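Can a machine do the kitchen yet? (split from the dishwasher thread)

sinkside70
Moving this over here so the dishwasher thread can go back to dishwashers. My claim was that clearing a counter after supper is still out of reach for any arm you could put in a normal house. Holst says otherwise and their simulator runs are what people keep linking, so let's talk about those.

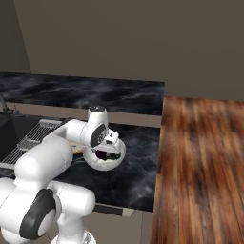 A person clears a counter and rinses the bowls in a few minutes with the radio on. I'd want a machine to do that 365 nights a year without me standing there. I don't see it.

Kastum
Depends what you count as doing it. Getting fingers into a bowl and taking something out is fine in simulation. It has been fine for a while. The trouble starts when the bowl slides, or there's sauce on it.

lathe_and_plane
We have two arms at the shop in Jurkergate. They load blanks into a fixture, 800 a shift, and they do it well. Same blank, same spot, same fixture. Move the tray an inch and somebody has to go reteach it. A kitchen is a tray that moves every day.

mopbucket
Reteaching is an old-arm problem. The newer ones look at where the thing is and go get it. Our packing line got switched over in June and it handles mixed boxes with no fixture at all.

lathe_and_plane
Mixed boxes are still boxes. How many does it drop?

mopbucket
We had 400 picks logged on the first day and 70 of them needed a person. It's better now but I don't have the newer number in front of me.

sinkside70
So more than one in six. If I dropped one bowl in six I'd be asked to leave the kitchen.

mopbucket
Needed a person doesn't mean dropped. Most of those it just stopped and waited.

Kastum
Which is worse at home, in a way. At work there's someone paid to walk over. At home it's you, and you were on the couch.

tilegrout
I used the Skestik trainer for a class. You can put the arm over a counter with a sink and run it all night. What I took from it: picking up is the easy part, putting down is where it goes wrong. Mine would let go too high. In the simulator that costs nothing – with my own dishes I'd care.

sinkside70
Did you ever try any of it on a real arm?

tilegrout
Once. Plastic bowl, dry. It did fine. Wet glass I would not have tried.

lathe_and_plane
I'd buy one that only wiped the counter.

mopbucket
You'd still have to clear it first.

Kastum
I'd settle for folding towels. Has anyone here seen one do towels at a decent speed? Not sped-up video, please.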